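Robots, a pink backpack and free coffee: my Monday at the Talberg open day

I'll admit I went for the coffee. The flyer at the Drinbridge library said "doors open at 18:00, hot drinks, real robots," and since the Talberg workshop is on my way home from work anyway, I figured I'd stick my head in for a few minutes. I got home after ten!

If you've driven down McKinnon Street you've passed the place without noticing it. It's the long brick building past the tire shop, the one with the loading door that never seems to be open. Well, it was open on Monday, with a line of people out to the sidewalk, half of them kids in soccer gear. Stepan Ostapchuk, who runs the floor at Talberg, was at the door handing out name stickers and telling everyone the same thing, which was to please keep sleeves and scarves away from the rails.

I'd pictured something like a car plant, with big orange machines behind a fence. What they have is a lot smaller and, to my eye, a lot prettier. The arms work in pairs inside little tiled booths, and somebody has gone to the trouble of putting up teal panels with flowers and leaves drawn on them. I asked Stepan about those and he said people who look at the same four walls all day deserve decent walls. Fair enough.

The first demo I squeezed into was the backpack one. A pink kid's backpack, mesh pockets, zippers all over the place, and two yellow fingers on the end of an arm moving in on it. There's a camera down by the gripper, and they let us watch what it sees on a big screen over the bench, so you're right in there with the fabric. The girl next to me (maybe seven, very serious) announced that she had the same bag but hers was cleaner.

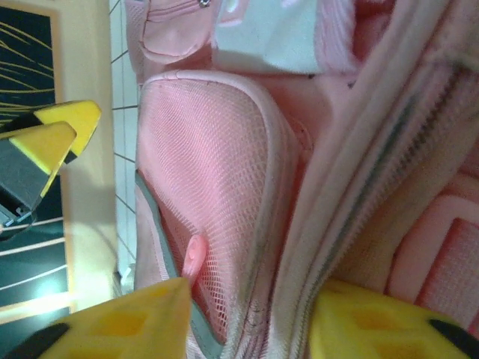
Why a backpack is hard

I'd assumed the hard part of robotics was heavy stuff. Hemi Gilchrist, who was running the booth, set me straight on that pretty fast. A box, he said, is the same box every time you pick it up. A bag sags. It folds over on itself, the straps end up somewhere new every time you set it down, and a zipper that was easy to reach a minute ago has a big roll of cloth sitting next to it. His team has a list of 180 little jobs they want the arms to be able to do with ordinary household things, and he told me the soft ones make up most of the list and nearly all of the headaches.

He's a good talker, Hemi. He used to fix sewing machines, and he talks about seams and piping the way my uncle talks about trout. He had us all hold a spare bag with just a thumb and one finger on each hand and try to get into the front pocket. Try it at home, it's maddening! I got the zipper halfway and then the whole bag slid off my knee. One dad gave up and used his teeth, which got a round of applause.
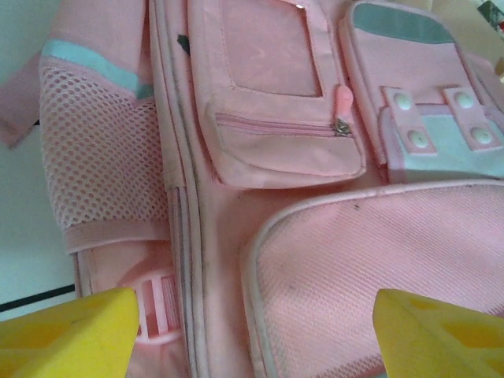
What I liked was that they didn't pretend it all runs like clockwork. Hemi said flat out that some evenings go well and some evenings are mostly picking things up and starting over, and that visitors tend to get the second kind. A woman in the back asked when she could have one to unpack her son's school bag, and he laughed and said to ask him again in a few years. She said she'd be asking in January.

Then it was on to the tinkering table, as the kids were calling it, though it's really another session in the same sort of booth. Out came a see-through pink toy car body, and the two arms leaned in over it from either side with their grippers almost touching. There were batteries in a holder off to one side and a utility knife on the tiles too. My phone was almost dead by then, so I only got the one decent look at it for you.
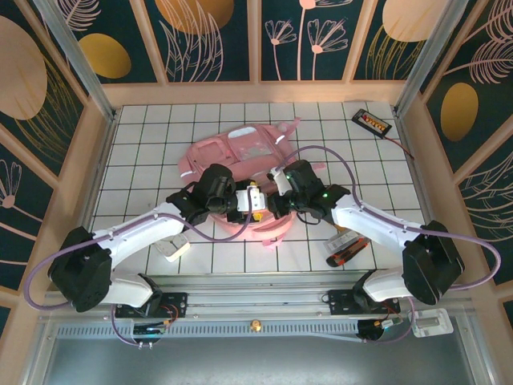
Two arms, one small white part and a pink toy car body at the Talberg open day.

The kids were three deep for that one and I mostly watched over their heads. Stepan took questions the whole time. How much does it weigh, does it get tired, does it have a name. (The booths have names, it seems. This crowd voted to call the car Dollik, and by the end of the night everyone was yelling for Dollik.)

Stepan told me afterward that they'd set out 510 stickers and were down to the last sheet, which for a weeknight in Drinbridge is something. They'd like to do another one in the spring, with shorter lines and more chairs. If you go, wear comfortable shoes, park behind the tire shop, and get to the cookie table early. There were 13 left when I arrived and I can only account for two of them.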